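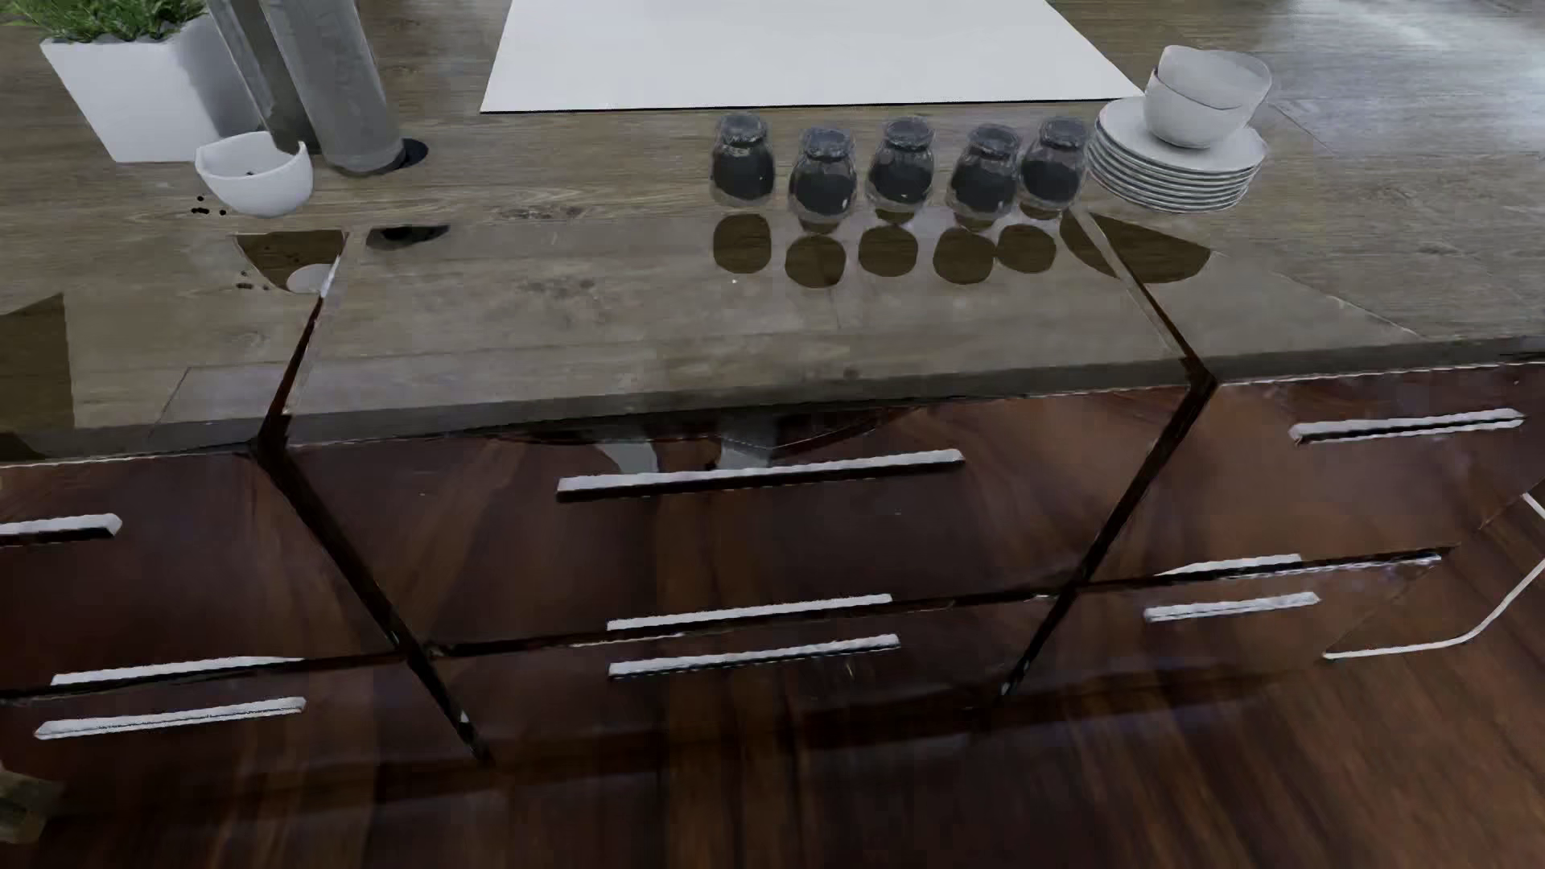

Kitchen and Bath Planning, Unit 3: Choosing a Work Surface
Trosham Evening Program, notes to go with the second session

Welcome back, everybody, and thank you for the lively talk last time (I have never heard a room get so worked up over corner cabinets!). These notes cover most of what we'll go through tonight, plus a few things I always run out of time for. Please scribble on them.

Start with how the household cooks

Before you bring out a single sample, ask your client to talk you through an ordinary supper. Where do the grocery bags land? Where does the chopping happen? Does someone roll out dough on the counter, or is it mostly a place for mail and homework? A couple who bake every weekend will want a long clear stretch, and a family with small children may care far more about a surface that forgives spilled juice. Write the answers down in their own words, and you'll be glad of them later when the choices start to blur together.

Height

The standard we use in this course is 915 mm from finished floor to the top of the counter. Measure from the finished floor, please, and do check whether new flooring is going in, as that catches somebody every year. For a tall cook, or for someone who likes to sit while peeling vegetables, talk about a second level.

The materials, briefly

Laminate is kind to the budget and comes in more patterns than anyone could look at in one sitting. Keep hot pans off it and watch the seams near the sink.

Solid wood is warm to the touch and can be sanded and oiled again, which I find very comforting. It does ask for regular care, so be frank with clients about that.

Stone stands up well to daily use, though some kinds need sealing and all of them are heavy. Confirm the base cabinets are level and sound before ordering.

Color and light

A sample looked at under store lighting can turn into quite another color at home. Leave it in the kitchen overnight if you can, and look at it in the morning, at noon and with the lamps on. Lay it flat, too, next to the cabinet door and the flooring.

For next time

Read the Penner case study and redraw its counter plan with 2 changes of your own. The Wendico sample box stays on the back shelf, so borrow what you like and sign the sheet. Final plans for the Prarkley house are due in October.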